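Wainwright Robotics Club: Frequently Asked Questions

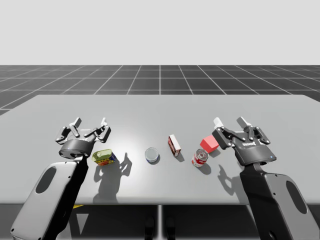

Two-arm table-clearing task in the simulator, with the tin, boxes, soup can and red cube.

Do I need to have programmed before?
No. The first 8 sessions cover the basics. Bring a laptop if you have one.

Can I work from home?
Yes. The simulator runs on most laptops made for school use. Save your work to the club folder before you leave or it won't be there next week.

What is the spring task?
Each team writes a program for both arms to pick up the objects and put them away. Arms that touch each other lose points. A run is scored out of 100 and stops at 600 seconds.

Can we change the objects?
You can move them for practice. For scored runs, use the starting layout.

When is the competition?
In March. Team names must be in by Sun 22 December.

How big is a team?
Two to four people. If you haven't got a team, ask Marta Yurchenko and she will place you in one.

Is there a fee?
No, but travel to the final is not covered.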